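# Table Rules at Enham: Gallery

Sat 27 January

This page collects the good practice we follow at the Enham bench, where two grippers work over one table with dishes and soft objects. The rules were first written in August by Nantana Thaweesak and me, and they fit on one sheet. New people should read the sheet before the first shift, and again after the first week, when the questions are better.

The main rule is about space. Every item gets a place on the table before the arms are switched on, and hands stay behind the line after that. If something must be moved, the operator says "stop" aloud, presses the hold button and waits for the lamp. Ketsara Kaewmanee asked us to add the word aloud, and we did.

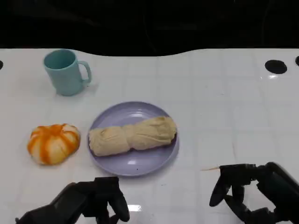
Who is allowed to release the hold button?

Only the person who pressed it. If that person leaves the room, the shift leader shuts down both arms and the start check is done again from line one.

**Mug and plate, with the grippers at the near side.** Rule 4 applies to dishes: handles are left free, so that a gripper can come to them without passing over another item.

**Thin items.** A stick held in a gripper is treated as a pointed tool under rule 7. Keep your face above 70 cm from it, also when the arm is on hold.

**Soft items.** Rule 9 asks for the lowest closing force that still holds. Please write the setting in the log before you change it, with your initials.

The log has now more than 3000 lines, and Waraporn Wongsuwan reads the new ones each Friday. Wrong entries are crossed with one line and never erased. For a copy of the sheet, also in Thai, please write to Tassanee Ratanaporn in room 469.

Surachet Jitpraphai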